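Budgeting for a disassembly cell

A disassembly cell is a small workstation where a robot arm takes apart used goods, and planning for one usually starts with the arm and then, a little sadly, runs out of money before the table. Buyers of the Rendodis cell, for instance, set aside $495 for grippers and $119 for spare fingertips.

Work surface

Slatted aluminum platforms are well liked, and an office tower laid on its side with the panel off takes up a fair bit of one, so do leave room for the panel too.

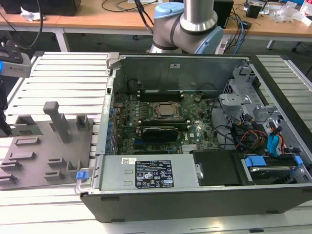
Running costs

Paveo plans allow over 600 hours between services.

Filed under: Workshop planning, Robots

Comments
Clurnico user: We forgot the table!
Arthur: Very handy, thank you.

Contact us | Copyright Rendodis Wiki | Back to top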